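The Yard Crew Learns to Share

I've pulled weeds for money since high school, so I came to Pukcombe expecting to sulk a little. It's a landscaping outfit with 51 people on the payroll, and since February a good part of their planning has gone through Zirnby, a practice yard that lives entirely inside a computer. There's grass, there's a fence, there's a robot with two arms, and the heavy stuff gets tried there before anyone straps on a back brace.

Audrey-Anne Sandhu used to haul logs. Now she sits with a mug of tea going cold and sorts through practice runs, 2,773 of them so far (she keeps the tally on a sticky note!).
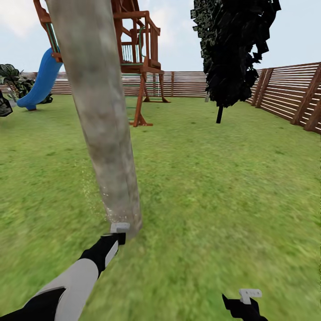 I asked if she missed being outside, and she laughed at me. She still goes out three mornings a week, and her knees are thrilled with the arrangement. What bugs her is the waiting. A crew that used to argue over how to grab a log now argues over whose run gets loaded next, and the old hands don't love taking notes from someone at a desk.

The younger ones worry more about hours. Pukcombe says no jobs go before the count hits 3,000, and then everybody sits down to talk, which didn't sound all that comforting to the guys I ate lunch with. One of them has signed up for the desk training anyway. He figures he knows bark better than any programmer does, and I'd bet on him.
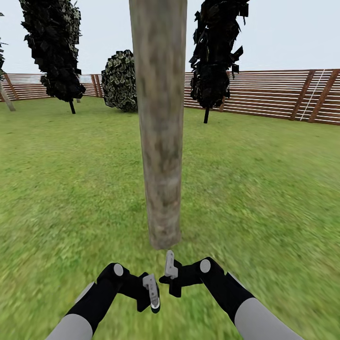
Two grippers and an upright wooden pole in the simulated yard.

Audrey-Anne let me try sorting for an hour. I was slow, I was picky, and I wanted a snack by the end of it. She redid most of mine after lunch.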